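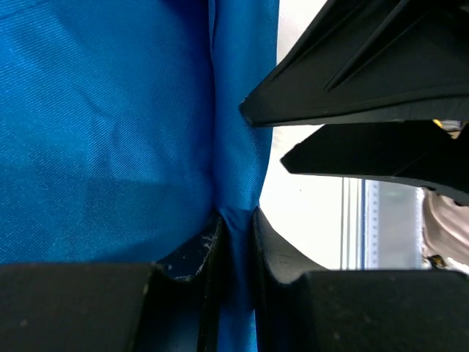
Blue twill with a long crease down the middle and the cloth gathered tight near the bottom of it.

Getting creases out of twill and keeping them out

By Gwilym Lewis
21st July
Last updated: 23 minutes ago
40 comments | 400 shares

Twill is a hard-wearing cloth and most of us have some in the house, whether as work trousers, aprons, chair covers or a length put by for sewing. You can tell it by the fine slanting lines in the weave. It creases along a fold and holds the crease if it is left.

Check the label first. Cotton twill will take a hot iron and plenty of steam. Polyester and mixed cloths need a cooler setting, and if there is no label, start low and try a corner on the wrong side.

Iron it damp. If the cloth has dried out fully, sprinkle it with water, roll it up and leave it for ten minutes. Turn it inside out before you start. Dark and strong colours go shiny if the iron sits directly on the right side, and blue shows it badly. If you have to press the right side, lay a clean tea towel over it.

Move the iron along the length of the cloth, with the threads that run top to bottom. Pushing across the slant pulls twill out of shape, and a seam that has gone wavy takes a lot of getting back.

For an old crease, mix one part white vinegar with two parts water and dab it along the line with a cloth. Test it somewhere hidden first. Press through a damp tea towel, lift, and press again. Let the cloth cool flat before you move it. A crease that has been there since March may want doing twice.

Folding

Lay the piece on a bed or a clean table and smooth it from the centre outwards. Hold a corner in each hand when you pick it up. Grabbing a bunch in the middle leaves a star of small wrinkles. Fold in thirds, and put the folds in a different place each time you put it away. Long pieces do better rolled round a cardboard tube.

Don't pack the shelf tight. Heavy things such as blankets go at the bottom, twill on top.

Rhun Bevan wrote in to say he hangs his aprons straight from the machine by the waistband, with two pegs, and hasn't ironed one in years. It works for heavier cotton. Thin twill still needs a quick press.

3,177 views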